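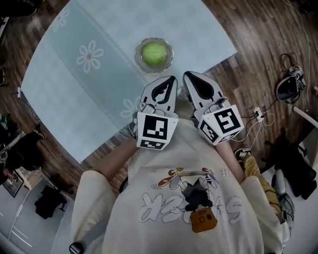

Attached: glass bowl on the blue flowered tablecloth

Ticket 517
Opened by: HR desk, Granard (Vaughan office)
Opened: Sunday, April 4, 2021
Product: Rarkier letter templates
Priority: High, pls
Status: Closed

Problem as reported

Employment verification letters coming out wrong. Template is the standard one, "Verification — Current Employee". Batch of 53 letters run for the Vaughan office. Job title blank on most of them, start date shows as a row of number signs on a few. Everything else looks ok: letterhead, address block, signature line.

Need these Monday. Several employees are waiting on a mortgage or a lease and the bank wont take a letter with a hole in it.

What we tried already:
- closed and reopened the template
- re-ran the batch, same result
- ran one letter alone, came out fine (??)
- ran the same person in the batch, title gone again
- different browser, no change

Did not touch the template itself. Last edit on it was January, and it worked after that.

Reply — support

Got it. Few things before I dig in.

Is the batch pulling from the employee list in Rarkier or from an uploaded spreadsheet? And is the Betetti payroll link switched on for this office? Also can you send one bad letter, with the name and pay blacked out.

Reply — HR desk

Spreadsheet. We export from Betetti, save it, upload it. Link is off for Vaughan, was never set up. Bad letter attached, I blacked out the name and salary. Second one has the date thing.

Single letters get pulled from the employee list I think, not the sheet. Didn't think of that till you asked.

Reply — support

OK that explains why single works and batch doesn't. Two different sources.

Looked at your sheet. Column is called "Position Title". Template is looking for "Job Title". If it can't find the column it leaves the space empty, no warning. The ones that did fill in have a saved title on their employee record, so it fell back to that.

Do this:
1. Open the spreadsheet.
2. Rename the header "Position Title" to "Job Title". No space at the end. Check that, it matters.
3. Save, upload again under Batch > Replace source. Not Add source.
4. Preview before you hit run.

Leave the dates for now, seperate problem.

Reply — HR desk

Renamed. Titles are in for everybody. Good.

Dates still number signs on the same people. Also now the letter says "is employed as a Assistant Manager". Was that always there? Never noticed it.

Reply — support

The "a" is typed into the template, so yes, always there. Easiest fix is to reword: "holds the position of" and then the title field. Reads fine with any title. You can edit it yourself under Templates > Edit wording, or I can do it if you say yes here. I don't change letter wording without a yes.

Dates. Column is too narrow in the sheet for the long ones, and the export picked up what was showing on screen instead of the real value. Widen the column, save, upload. If that doesn't do it, set the column to text and try again.

Reply — HR desk

Yes on the wording. Go ahead.

Widened the column, dates came back on all but 2. Those are both rehires. They have an original start date and a rehire date in the same cell with a slash between. Which one is supposed to go on the letter?

Reply — support

Wording changed, have a look at the preview.

Which date to use is your call, that's policy and I can't answer it for you. Template only takes one. Whichever you pick, leave only that one in the cell. If your office wants both dates on the letter, there's an extra line you can turn on called "Prior service", off by default.

Reply — HR desk

Asked. Manager wants rehire date in the main line and prior service on for those. Split the cell into its own columns and turned the line on. Both letters fine now. The prior service line doesn't show on the other letters, which is what we want.

Full batch ran. Checked each one against the payroll list before sending. All good. One had a nickname instead of the legal name but thats our record not yours, fixed it.

One more question — the old bad letters are still sitting in the Sent folder as drafts. Will they go out?

Reply — support

No, drafts don't send on their own. Delete them anyway so nobody picks the wrong one. Batch > History > select the run > Discard drafts. Discarded letters stay in the bin for 72 hours, then gone for good.

I put in a request for a warning when a column doesn't match. No date on that. Until then, preview every time the sheet comes from a Betetti export, the header names change when somebody picks a different report layout.

Reply — HR desk

Drafts discarded. Saved the report layout under our office name so it stays put. You can close it.

Closed by support
Cause: column header mismatch in uploaded sheet, narrow date column, double dates on rehires
Fix: header renamed, column widened, dates split, template wording updated
Follow up: none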